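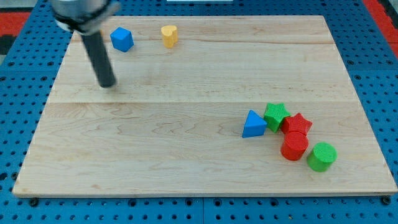
Pale board with a faint seam between two planks of slightly different tone.

Oiling a wooden worktop or board

An oil finish sinks into the timber and leaves no film on top. It marks more easily than varnish but can be patched locally. These steps apply to bare or previously oiled wood. Varnished boards must be stripped first.

You will need
Hemum hard oil or plain tung oil
Abrasive paper, 120 and 180 grit
Lint-free cloths
A grey non-woven pad

Preparation
Wash the surface with warm water and a little soap, then leave it to dry overnight. Sand along the grain with 120, then 180. Do not go finer, as a polished surface takes up less oil. On a glued panel the planks may differ in colour. Sanding will not even this out, and oil usually makes it more obvious. Check each glue line for dried adhesive, which shows as a pale patch once oiled. Scrape it off before the final sanding.

Oiling
Stir the tin. Pour a small amount on to the wood and spread it with a cloth. Wait 20 minutes, add oil to any dull areas, then wipe off everything left on the surface. Oil left standing turns sticky. Allow 24 hours and apply coat 2 in the same way, rubbing it in with the pad. Coat both faces equally to limit cupping.

Used cloths can catch fire by themselves. Lay them flat outdoors to dry before binning them.

Re-oil when water no longer beads.

Page revised 8th September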